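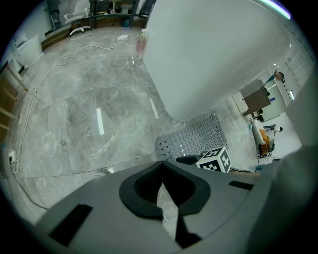 Marina Koutsoukos wrote in after the last page to say that all this is very well for people with a robot, but what is she meant to do with a glass table and a bag of old chargers. Fair. So these are the tips I came home with from the Skullemlow open day, and you don't need a robot for a single one of them.

Quick background. Skullemlow do household robots, tidying and wiping mostly, plus the hand-held grippers that people walk round with to show the machines how a job goes. They open the doors once a year. I went on Friday, April 26, 2024 with a notebook and bad shoes. Stood up for most of it. The talk was by Anikó Borbély, demo after lunch by Thanasis Margaritis, tea from a machine that only did soup.

Anyway. Tips, in the order I scribbled them.

CABLES
Before any floor job, lift the cables. Before the hoover, before the mop, before you move a chair. The robot arm went for a phone lead twice while we watched, and Thanasis said it does the same at home with his toddler. Loose loops are the trouble, a straight run along the wall hardly ever is.

Velcro strips, not wire ties. Wire ties nick the sleeve. Buy a roll and cut it.

Label both ends. Masking tape, folded over like a flag, pencil. Pen goes brown and then you can't read it.

Power strips go up off the floor before you mop. Switch off at the wall, unplug, then lift. Screw a hook under the desk if you've nowhere to put it.

SHINY FLOORS
Asked Anikó what they clean the stone floors with at home time. Warm water, a drop of washing up liquid, flat microfibre mop wrung nearly dry. No vinegar on marble ever, no lemon either, it eats the polish. I have done this. Hall, by the front door, dull patch the size of a plate, still there.

Felt pads on chair legs. Check them in January, they pick up grit and then you are sanding your own floor. Casters want hair pulled out of them with a seam ripper, disgusting but quick.

Low sun shows smears you'd swear weren't there. Do the floor in the morning, look along it at teatime, go back for the bad bits only.

GLASS
The gripper people dislike glass, the machines get muddled by reflections. Hipólito Orellana had the best line of the day, which was that glass is just a very flat window you keep putting cups on.

Spray the cloth, don't spray the glass. Less drips, no ring round the edge. Two cloths, one damp one dry, and wash them without fabric softner or they'll smear for ever.

Loose glass top? Store it on edge on a folded blanket, leaning well back, where no one will walk. Two people to carry. Gloves with a rubber palm.

GRIPPING THINGS
My favourite bit. We all got a turn with a gripper, picking up sponges and putting them in a tub. I dropped mine. Zachary Desjardins did the lot first go and was unbearable on the train.

What I learnt: soft pads beat squeezing hard. Same goes for your own kit. Litter picker that won't hold? Wrap the jaws in a bit of bicycle inner tube, two turns, superglue the end. Jar that won't open, wide rubber band round the lid. Barbecue tongs slipping on eggs, same rubber bands, cold eggs only obviously, they melt.

Approach slowly, close, wait a beat, then lift. Daft to write down but I've broken less since.

SPRAY BOTTLES
One liquid per bottle and write on it what it is. Don't reuse one that had bleach in.
Pump gone stiff: run hot water through it, twenty squirts, leave it to dry upside down.
Won't catch at all: the tube's probably split at the top. Trim it, push it back up.

MEASURING AND MARKING
They stick printed squares on things so the cameras know where they are. I've nicked this for furniture. Masking tape corners on the floor where the table goes, then after you've cleaned everyone puts it back in the right place. Peel within the week, it leaves gum.

ODDS
Somebody from Kontogiannis asked what it all costs and the answer was long. I didn't write it down. There is a leaflet, no 77 on the rack if you go.
Next open day not fixed. Parking is 400 yards off and uphill, take the bus.
Soup was tomato.

Marina, for the chargers: plug each one in, find what it belongs to, flag it. Any left over after a month go in the small electricals bin at the tip. Glass table see above, and lift the leads off before you start.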